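FOR IMMEDIATE RELEASE
26 November 2022

Skonmont opens the Nalon table, a free sorting and play programme for small household things

Skonmont is pleased to announce the opening of the Nalon table programme in its hall on Ritevo Street. The programme invites families, schools and seniors' groups to sit together at a covered table and to handle, sort and talk about ordinary objects from the home. Entry is free of charge until the end of February.

The idea is simple. On each table we lay a cloth with printed squares, and on the cloth we put a small mix of things that have different weight, shape and surface. The visitors choose by themselves how to group them. One family may go by colour, another by material, and a third may decide which things belong in the kitchen and which in the toy box. There is no wrong answer and no prize.

The objects come from a collection of 575 pieces, which were given by households in our neighbourhood. Before a piece goes on a table it is washed and checked for sharp edges. A typical setting has a cube in a strong colour, a flat wooden board, a short metal cylinder, a clear plastic bottle and one toy for good humour. The yellow rubber chicken is already the favourite of our youngest visitors.

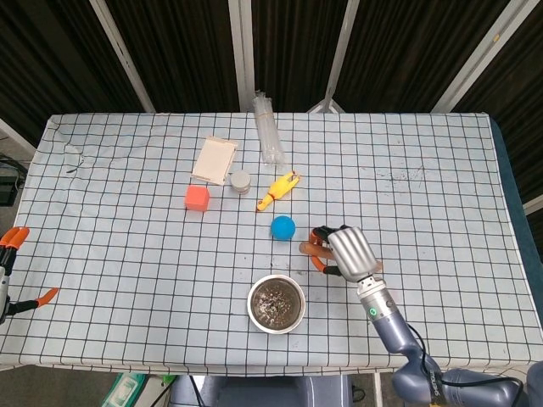
Must a group book in advance?
Groups of more than six persons should book at the Skonmont desk one week before the visit, and smaller parties can come at any time in the opening hours.

One session takes 30 minutes. At the end, the visitors put the objects back in the centre of the cloth for the next group. During the trial period we received 161 visitors, and many of them asked for a set to use at home. For this reason the workshop Gentile prepares a lending box with its own folded cloth, and the first boxes will be ready in February.

The programme is paid by a local grant of almost $3000, which covers the cloths, the storage shelves and the printed cards in large letters.

Households that wish to give objects are asked to bring them clean, not bigger than a shoe box, and without batteries. Glass can not be accepted.

For bookings and press questions please contact the Skonmont desk, Ritevo Street.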